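Arm day, again

Right. Quick one, kettle's on. Second arm is finally up on the rail next to the first, so that's both of them working off one table in the back bedroom. Bolts took me most of an evening becuase I'd drilled the plate for M5 and half of what Aidan Foley gave me was M4. My fault for not looking.

Cabling next. Ran the new lead down the left one with plenty of slack, then tipped 34 cable ties all over the carpet. Still finding them. Rail was £116 second hand, more than I wanted to pay, but it's straight and the last one wasn't.

Papered the walls too, black with white vines. Already a small tear in it on the right. Will patch it. Maybe. The rack with the watering cans and mugs is what I'm using for reach tests, pink can first, then the mugs on the bottom shelf.

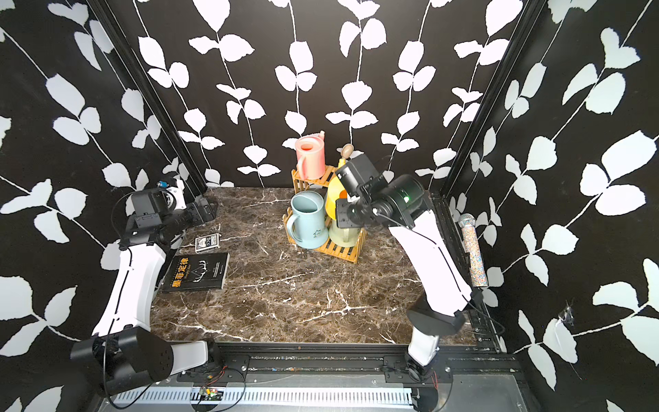
Do both arms need their own power supply?
Mine have one each. I tried sharing a single one at first and the second arm reset whenever the first one moved quickly, so I gave up and bought another.

Software is a mess. Homing works on the left, the right is out by 8 mm and I've no idea why. Cillian Lenihan reckons the elbow joint is slipping on its shaft, I reckon it's my maths. Log has some 231 lines of the same warning in it, all from one run.

To do before April: redo the right elbow, label the leads, find the little allen key, tidy the cable tray at the front. And order more M5 bolts, proper ones this time.

Tea's ready. More when teh elbow's off.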